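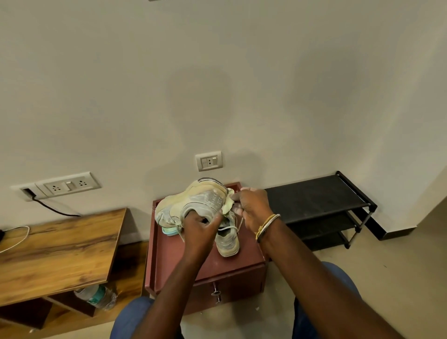

Search this forum
Search

Shoe cleaning episodes - how dirty is dirty enough?

Posted by fhashemi, Monday
14 replies - 3 shares

ok quick one before I have to run. We're collecting head-cam clips of people doing chores at home, for the hands model. I got the shoe task. Have 40 episodes so far, all cloth on sneaker, all sitting down at a low cabinet.

Problem is the protocol says "visible dirt at start, visible change by end". Old sneakers like mine dont change much. Sole is scuffed for good. Do I throw those out or keep them?

Also second question, the other shoe stays on the cabinet the whole time. Ok or clutter?

- Forough Hashemi

Reply from staveck_ops
Keep them. Label the end state as "partial". We tossed all our partials last year and the model never learned when to stop. It just kept wiping.

Second shoe is fine. Good even.

Reply from pleclerc
Disagree on keeping all of them. If the label person can't see a difference between first and last frame then the label is a guess. We had 1,077 clips in the Ondska batch and the guessy ones hurt us more than having fewer clips would have. I'd keep the partials where there's at least one spot you can point to.

Reply from staveck_ops
thats a labeling problem not a collection problem. fix the form

Reply from pleclerc
The form doesn't fix itself by Monday though

Reply from mugwort
More worried about grip than dirt tbh. Left hand under the shoe and around the middle, right hand on the heel with the cloth, ok, lovely, but is it the same in every clip? Whoever trains on this gets one hold and nothing else. Switch hands. Do the toe. Do the tongue, everyone skips the tongue.

Reply from fhashemi
mostly the same hold yes :( I'm right handed and it's just how I do it. Could try left for the next set but it looks so clumsy

Reply from mugwort
Clumsy is ok. Clumsy but finished is ok. Drop it and pick it up again, also ok, leave that in.

Reply from Brusiro
Jewelry? We were told no bangles or rings, the hand tracker on our side jumped at the wrist.

Reply from fhashemi
Didnt see anything about that in my copy. I wear two on the right and they're in all 40. Ugh. Are you on the old tracker?

Reply from Brusiro
Old one, yes. Might be different now. Ask before you redo anything.

Reply from pleclerc
We never banned it. People who do chores wear stuff. If the tracker can't handle a bangle I want to know now, not later. Run ten through and look at the wrist points.
- Pascal Leclerc

Reply from staveck_ops
for once agree with Pascal

Reply from mugwort
And laces. In or out? Grigaitė guide says take them out first as its own episode. I think loose laces hanging is the harder case and we need it, a lace gets under the cloth and then what does the hand do.

Reply from fhashemi
Leaving them in. Ran ten like Pascal said, wrist was steady in nine, one jumped for a second when I turned the shoe over. So keeping the lot, partials marked. Next set is left hand - aiming for 90 total by end of July if my back holds up. Will post the jumpy clip tonight if the upoad works

Share (3) - Comments (14)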